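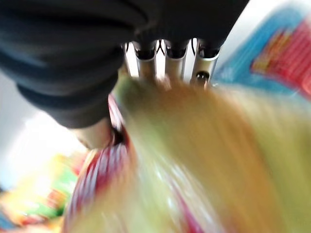 ## 6. When the hand won't let go (fault 3757)

This is the section I wish I'd had taped to the bench back in December, when our Dandell hand grabbed a packet of snacks and then refused to give it back. The arm kept travelling, the fingers stayed clamped, and the controller sat there showing fault 3757 as if that explained everything. Orla Kavanagh and I spent most of an afternoon on it, so you may as well have what we learned!

What 3757 means in everyday words: the controller asked the fingers to open, and the thumb didn't report back that it had moved. The arm doesn't care about this by default (more on that in step 8), so it'll happily carry on with the next move while still holding your packet.

**CAUTION:** Don't pull the packet out by hand while the drive is live. I did. The thumb let go and then closed again on my glove, and it's a lot stronger than it looks under that soft covering.

### Getting it free

1. Hit the red stop on the Tratix controller. Wait for the arm to come to rest.
2. Switch the hand supply off at the wall, not just on the screen. The screen button only parks the software.
3. Count off 2 minutes. The drive holds its charge for a bit and the fingers can still twitch.
4. Find the release lever at the wrist and push it toward the forearm. You should feel the tendons go slack.
5. Swing the thumb back first, then the fingers. If you start with the fingers, the packet just wedges harder against the thumb.
6. Lift the packet out and check it for splits. Crumbs in the knuckles are miserable to clean, ask me how I know.

> Note: plastic likes to fold itself in under the thumb tip. Ease it out sideways. If you yank it you can peel the tip.

### Before you power up again

7. Look between the knuckles with a torch and make sure every cable is sitting in its groove. Ours had hopped out on the thumb side, and that was the whole fault (all that swearing for one cable).
8. In the Tratix menu, open *Arm > Interlocks* and turn on **Hold on grip fault**. It ships turned off. With it on, the arm stops dead as soon as the hand reports 3757.
9. Set the grip limit to 600 for crinkly packets. Mine was at 1829, left over from a job with tins, and I'm fairly sure that's what dragged the cable out in the first place.
10. Run the open-and-close test with nothing in the hand, then once more with one packet at slow speed. Keep your thumb near the stop.

If 3757 comes back during step 10, leave the hand switched off and look at the thumb sensor, section 7. Spare cables are in the Stikel drawer, and please write down the one you take.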